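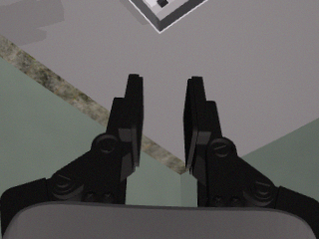
Our new heat pump went in on Sunday and I am still a little giddy about it! The old oil furnace had been rattling along under the house since before we bought it, and all winter I'd been reading about ductless units at the kitchen table. I finally picked my wall colors too, a soft sage green with a pale gray ceiling and one square light up there, and the white indoor head is going to look great against it.

The installer was Volkan Çınar from Lovach, and he was done in 8 hours, including the new line set and the drain. He let me ask every question I had (there were a lot).

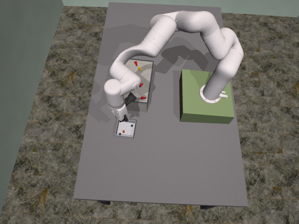

The outdoor unit was the part I worried over most. Ours sits on a raised stand so snow can't pile up against the coil, and Volkan put the bolts in snug before he checked the level. The stand sits on feet. They're plain brackets with rubber pads, and I love them anyway.

We have three indoor heads, one for each bedroom and one for the big room downstairs. My neighbor Yayra Korletey told me to leave the thermostats alone and let them run low and steady, and wow, was she right.

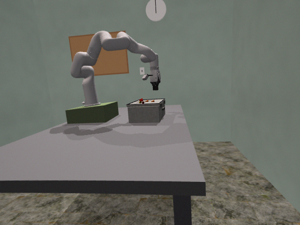 The bill came to $1,174 more than the first quote, all of it for a panel upgrade we'd been putting off. I'd do it again tomorrow. The bedrooms are so quiet now that I can hear the clock in the hall!

Next up is sealing the rim joist, and then the attic hatch.

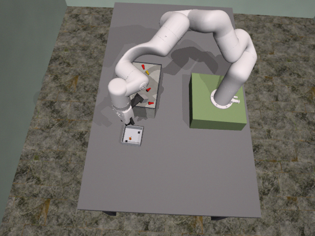

White arm, green base, big gray table.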